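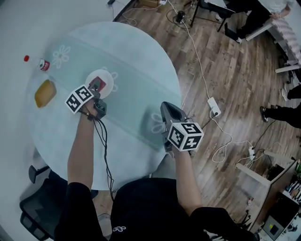 I've been packing lunch trays at Preltero for 17 years, so when Zalleris told us part of the line was going automatic I had plenty to say, most of it not printable! February 4, 2024 was my first shift off the line and on the teaching side, and I'm still getting used to it. A plate, a bottle, a grip in each hand, then the same again up to 60 times before lunch.
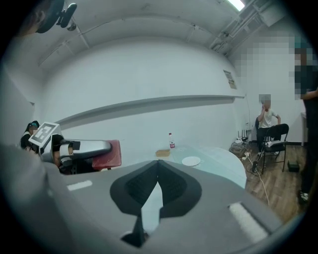
My wrists are happier, my lower back less so (the chairs at Pesitz were better, sorry). We swap after 2 hours now, and the pay went up a bit in March, which helped the mood. I do miss the noise and the gossip on the old line, though my favourite colour of hairnet I can live without.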